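Small Vessels, Small Habits: Handmade Cups as Desk Storage
Student project report, Studio Ceramics and Everyday Use, Breredley campus
May 18, 2023

I should begin with the mess, as that is where the whole project came from. My share house on Irnus Street has one bathroom and one mirror, and by second semester I had given up on both and was getting ready at whatever table was free. My brushes lived in a zip pouch, the pouch lived at the bottom of my bag, and the handles picked up crumbs and biro ink and goodness knows what else. When our tutor asked us to make something for a habit we already had (her words, and I have thought about them a lot!), I knew straight away that I wanted to make a home for those brushes.

The brief asked for a small family of vessels, hand-built, with notes on how they were used afterwards. I spent a good fortnight drawing before I touched any clay. Most of my sketches were round, like the old mugs everybody's mum keeps pens in, but I kept drifting back to squares. A square cup tucks into the corner of a shelf, and it sits happily beside a book or a stack of paper. It also leaves a flat face for your thumb, which I've grown very fond of.

I used a pale stoneware from Zistadel, the supplier our studio orders from, and weighed it out at 400 grams for the taller cups and 300 grams for the shorter ones. A little test cup at 200 grams fell over the moment I stood a powder brush in it, so that idea was quietly retired to the windowsill, where it holds paper clips. The walls were slabs joined at the corners with plenty of slip, and I rounded the edges with a damp sponge while the clay was still soft. I left the surfaces lumpy on purpose. My first cup had been scraped dead smooth and it looked like something from a bathroom showroom, perfectly nice and a bit chilly, and I missed the fingermarks.

Glazing took far longer than I had planned. I wanted cream outside and something warmer and yellower inside, so that there would be a bit of colour waiting when you looked down into the cup. I mixed 360 grams of the cream and ran short near the end, and the last of the cups is patchy around the foot as a result.

For the second half of the project I took the cups out of the studio and set them on the sort of tables people really work at, plain pale tops with a computer close by and not much room to spare. A cup by itself looks like an ornament, so I put it with the tools it was meant for and tried to notice where my hand went first.
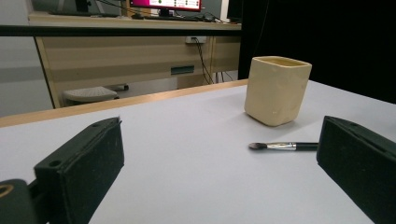
It would get more use from me if it were wider at the base, was Teshome's comment at the mid-project review, along with a question about whether loose powder would ever come out of all those dips and lumps. Both points were fair, and the second one kept me up a bit. I had been so pleased with the texture that I hadn't given much thought to cleaning it. Over the following week I washed one of the cups every evening with warm water and an old toothbrush. The outside came up well, but the inside corners held on to a greyish film unless I really went at them with the bristles.

The wider base I have taken on board completely. My next drawings keep the same height and let the walls lean in very slightly towards the top, so a tall handle has something to rest against. I'd also like to try a shallow tray to go with each cup, for the brushes you are halfway through using. Again and again I found that I put a brush down on the table beside the cup and left it there until I had finished everything, and only then stood it up with the others. A tray would be kinder to the table, and to the bristles too.

Firing space in the studio is booked out until July, so the trays will have to wait until then. In the meantime two of the cups have moved into my kitchen, one with teaspoons in it and the other with the good scissors, and I am still using the patchy one for my brushes.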